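I bought the Cutard 11 in August to replace a folding table that had finally lost a hinge. It is a plain white worktable, sold flat in one carton, and it cost me $234 with shipping. I have used it nearly every day for packing orders, cutting paper, sorting mail and the occasional meal. This review covers the table only. Cutard also sells a shelf that hangs under the top, and I haven't tried it.

Assembly took most of an evening. The legs go on with bolts and a hex key that comes in the bag. The instructions are drawings with no words, and the drawing for the crossbar is wrong. It shows the bar with its slots facing out. They need to face in, or the feet won't sit level. I put it on the way the drawing had it, tightened everything, and then had to take the whole end apart. Jonov, the store that sold it to me, has a corrected sheet on its website, but there was no mention of it in the carton.

The bolts themselves are good. None of them stripped, and the holes lined up once the bar was the right way around. You will want a second person for turning the table over. It is heavy for its size and there is nothing to grab except the edge of the top. 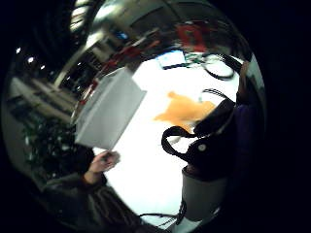
Pratlow, October 24, 2019

Two months in, the top is what I like best. It is bright white and very smooth, and boxes slide across it without catching. Tape residue comes off with a damp cloth if you get to it the same day. Older residue needs a little rubbing alcohol. I have not managed to scratch it with scissors or a metal ruler, though I do use a cutting mat for the knife.

The white does have a cost. Pencil marks, coffee and newsprint all show right away, and under a strong lamp the surface is bright enough to bother my eyes. I moved the lamp to the side and that helped. White envelopes and packing slips are also easy to lose on it. I now keep a gray blotter at one end for anything I can't afford to miss. If Cutard sold the same table in tan I would have bought that one.

Stability is fair. With the feet adjusted it doesn't rock, but there is some side-to-side sway when I lean on a corner or write fast. My old Kostiuk bench had none of this, and it weighed twice as much and cost more than I'd care to pay again. For packing and paperwork the sway doesn't matter. I wouldn't put a sewing machine on the Cutard, and I wouldn't clamp a vise to it.

The height is fixed. It suits me standing in flat shoes or sitting on a tall stool. In an ordinary kitchen chair it's too high for typing, and my shoulders were sore after one afternoon of trying. Check the listed height against whatever you sit on now before you order.

The edges are square and fairly sharp. I noticed this on my forearms the first week and put a strip of clear bumper on the front edge, the kind sold for coffee tables with small children in mind. It has stayed on so far. The corners are rounded a little, enough that I don't get a bruise walking past.

One of the plastic foot caps split in September. I wrote to Jonov and they sent 2 replacements in a padded envelope, free, though it took three weeks and a second email. The new caps look the same as the old ones, so I expect they'll split too. Rubber caps from the hardware store fit the legs fine and cost very little. If your floor is concrete, like mine, I'd start with those.

A few smaller points. There is no opening for cords, so my scale's cord hangs over the back. The legs are set in far enough that a chair mat fits between them. The sticker on the underside has the model number and is hard to reach once the table is against a wall, so write the number down first. You'll be asked for it if you need parts.

I would buy it again at this price for light work. For anything with a motor or a hammer involved, look for a used bench. Jonov takes returns for 30 days, but you pay the freight back, and the carton has to be the original one. I still have mine folded up behind the water heater.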